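Skatevix Wood Surface Notes

Version 3, last changed in April

Skatevix is a plain-text collection of 3573 records on the care and repair of household and workshop wood surfaces. Each record covers one piece: what it is made of, how it was finished, what went wrong with the finish, and what was done about it. The records were typed up from the job books of two repair shops, Vlček and Drudico, and put into one layout by Skenia.

Contents

records.csv holds one row per job.
finishes.csv lists the finish names and their short codes.
marks.csv lists the terms used for surface faults.
CHANGES.txt covers all versions from the first.

Fields

job_id: a whole number, unique across both shops. Numbers from Drudico were moved up to avoid clashes, so gaps are normal.
piece: table, desk, shelf, door, chest, chair or other.
wood: the name as written in the job book. Spellings were made uniform, but a guess by the shop was left as a guess and carries a question mark.
finish: a code from finishes.csv. Empty if the book gave none.
fault: one or more codes from marks.csv, split by semicolons.
treatment: free text, up to 100 words. Longer entries were cut at the nearest full stop.
hours: time spent, in quarter hours. Vlček logged drying time as work until the second job book, and those rows have the flag D.

Reading the file

The file is UTF-8 with commas between fields and double quotes around free text. Line ends are LF. Some spreadsheet programs read job_id as text if the column is wider than 40 characters on import; set the column type by hand. Empty fields are empty, never "NA" or zero.

Known problems

Oil and wax are mixed up in the early Drudico rows. The shop wrote "waxed" for both, and we could split them only where the treatment text named a product type. The remainder have the code OW.

Some 50 rows describe a piece that came back for a second repair. They are kept as separate jobs and there is no field to link them.

Colour words are not reliable. "Light", "tan" and "honey" were used freely by both shops, often for the same wood, and should not be used to group records.

Fault terms

The term list separates marks in the surface (scratch, dent, burn) from marks on the surface (ink, soot, residue). Where the book did not say which, the code is M0, meaning a mark of unknown kind. 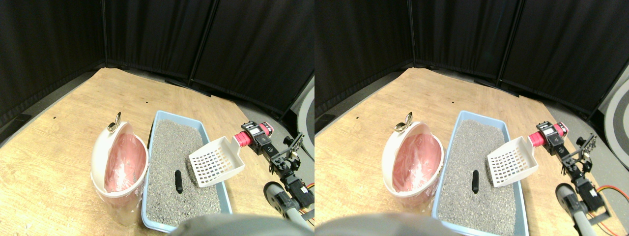 M0 is the code to use when a mark can be placed but its cause cannot be given. It takes a colour, a size word and a position, and nothing more. The tabletop in the illustration would be entered as two M0 marks, both black and small, one on the bare wood at left and one farther back near the middle. Grain goes in the notes as "fine, streaky" and does not count as a fault. Uneven brightness is left out altogether unless the shop recorded fading under its own code.

Adding records

Send new rows in the same column order, with job_id left empty. Numbers are given out at merge. Rows with a fault code missing from marks.csv are sent back. Proposals for new codes need at least one treatment text that uses the term.

Licence

Free to use and change with credit to Skenia. The scanned job books are not part of the release.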